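Week 5: Pricing a menu when your costs won't sit still
Small Hospitality Business, evening stream
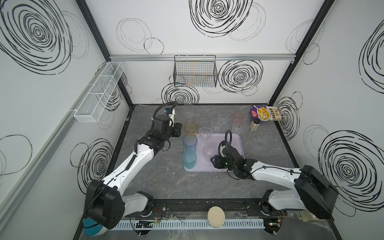

Okay, so last week we got as far as working out what a single serve costs you, and most of you had a decent crack at it. A few people left out the stuff that isn't food (lids, napkins, the little sugar sticks) and I get it, it feels petty. Put it in anyway. I ran a sandwich counter for years and the packaging line was the one that made me wince every single month.

Tonight I want to talk about what you do with that cost once you've got it. The rule of thumb you'll hear everywhere is to take your ingredient cost and multiply by 3 or so. I used it myself when I started! It's fine for a toastie. It's hopeless for anything with a really cheap base, like tea, and it's hopeless the other way for a steak, where your customers will simply walk down the road.

What I'd like you to use is contribution, meaning the dollars left over from each sale after the costs that come with that sale. Say a soup sells for $14 and costs you $5 all up. That's $9 towards rent, wages and the power bill. Now say a slice sells for $6 and costs you $1.50. The slice has the prettier percentage, but it only hands you $4.50, so you need to sell two of them to match one soup. Do the sums both ways in your workbook and see which items swap places. There are always a couple.

Our running case is still Hultska, the lunch bar with the dodgy lease. Their fixed costs come to $854 a day, and if the average customer leaves $7 behind in contribution, they need 122 people through the door before they've earned a cent. On a wet Friday in July that's a big ask. Have a think about which lever you'd pull first: price, mix or hours. I lean towards mix, and I'll happily argue about it over the break.

A word on supplier increases, which came up a lot in your questions. When Levchenko puts the flour up, you don't have to reprint the whole menu that arvo. I used to keep a scribbled list of items that hadn't moved in ages and nudge those first, fifty cents here and there. Regulars notice round numbers being crossed (going from $9.50 to $10 gets you comments, going from $9 to $9.50 mostly doesn't) so plan around those.

GST: quote your menu prices with it in, but do your contribution sums with it out. I left it in the soup and slice numbers to keep the arithmetic friendly, so please don't copy that bit.

For next week
Read chapter 4 of the course reader, skipping the section on franchises.
Redo your menu costing with a contribution column, sorted highest to lowest.
Look over the Rirkia wholesale price list and mark anything you'd buy in ready made.
Bring a calculator, or your phone with some charge in it.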